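Fetch and Carry: Teaching an Arm to Pick Up a Basket
Project report by Audrey-Anne Cloutier, 24 November 2023

My project this term was the control side of a gripper that can take hold of a shopping basket by its handle. I wanted something you could picture doing a dull job in a grocery store, and carrying baskets of fruit is about as dull as it gets (I worked a produce counter for two summers, so I feel allowed to say that).

All the work happened at Brernell, the shared workshop where Isabelle Boychuk and I both have a membership. Isabelle did her own report on the arm itself, so go read hers if you want joint limits and wiring. Mine is about the fingers and the code that decides where to put them.

The first version was pretty sad. I had a fixed grip point typed into the program, 190 mm above the table, and it was great as long as the basket never changed position and the handle stood straight up. Handles don't stand straight up! They flop. I spent most of a weekend closing the gripper on air, then on the rim, then on the handle but so far over to one side that the basket swung around and dumped a lemon on my foot.

For version two I dropped the fixed number and had the code look for the arch of the handle in the view from the head camera, then switch to the wrist camera for the last bit of the approach. The switch took me ages to get right. The two cameras disagreed by 12 mm at first, which is plenty when the thing you're grabbing is skinny. In the end I'd mixed up two offsets in my config file. Isabelle spotted it while eating a sandwich, and I'm still a little sore about it.

Closing force was the other headache. The Kimard driver board wants a value between zero and 2000, with no units, and the manual is very relaxed about what any of it means. I went up in small steps with an empty basket, then with fruit, and wrote down each setting in my notebook along with whether the handle slid. If I did this again I'd log it automatically. My handwriting at the end of a long evening is no way to store data. 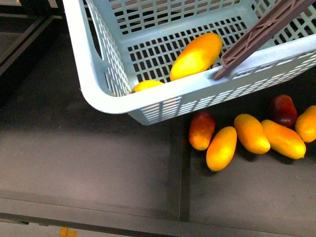
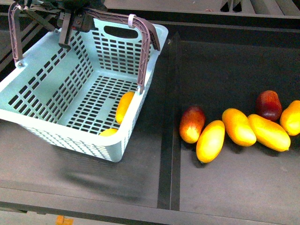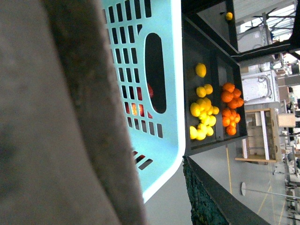
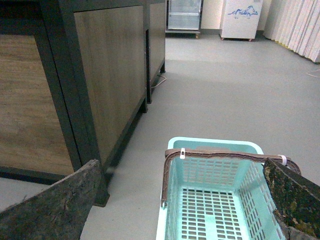 Grip position ended up mattering way more than grip strength, and I wish I'd started there. My code now aims for the top of the arch and only then worries about force. Handles aren't all clean plastic arcs either, so I had to think about whatever else might be on one: in the second picture there's a light pink strap around the handle just to the right of the jaws, and early on my edge finder would happily treat a bump like that as the end of the handle. I fixed it by making it ignore any break shorter than 40 pixels. It's a crude fix, but I'm keeping it for now.

Still on my list for February: picking a basket up off the floor with the handle folded down, and a proper test with different weights. I'd also like to try the softer finger pads from Wuyts if I can talk my supervisor into paying for them. The code is a mess but I'm happy to share it, so just ask.

Comments

fotosard_fan: Nice write-up! Did you ever try marking the handle with tape so the camera could find it?

Audrey-Anne: I did, for one evening. It worked well but felt like cheating, and I wanted it to cope with any old basket.

Isabelle Boychuk: It was a bagel.

greaseandgears: Had the same trouble with unitless force values on my claw. Can you post the notebook page, even if it's messy?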